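3.2 Fabric selection and pilling assessment

Fabrics were bought from two suppliers, Burnon and Virkano, and sorted by shade into a light group and a dark group. The full set held 220 swatches, all cut from the inner part of the bolt to avoid the selvage. Each swatch was washed once before testing to remove finishing agents, line dried, and left flat overnight in the conditioning room.

Pilling was rated by eye on a five-grade scale, where grade 5 means no change and grade 1 means a dense cover of pills. Two raters worked independently and did not see each other's sheets until a batch was closed. Where the grades differed by one step, the mean was used. Where they differed by more, the swatch was rated again the next morning under the same lamp. This was needed for 28 swatches, most of them brushed cottons in which raised nap and early pilling are easy to confuse.

Shade affected the ratings more than we expected. Pills on a light knit cast a small shadow and can be picked out from a low angle. On dark cloth the shadow is lost, and the raters relied on loose fiber ends catching the light. We therefore used a second lamp position for the dark group and kept it fixed for all batches. The grades in Table 2 are from this position only - readings taken with the overhead lamp were dropped. Dark fabric also appears in Figure 2.

Figure 2. Dark fabric, close range, with metal parts alongside.
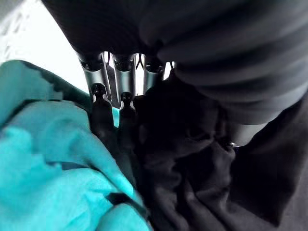

3.3 Wash cycles and lint collection

Swatches were washed in mesh bags, with light and dark groups in separate loads. The Hung detergent was used throughout, at the dose printed on the box. Lint was collected on a filter fitted to the drain hose, dried, and weighed per load. Of the filters used, 71 were kept for fiber length measurement. Filters with visible tears were left out of the weight totals.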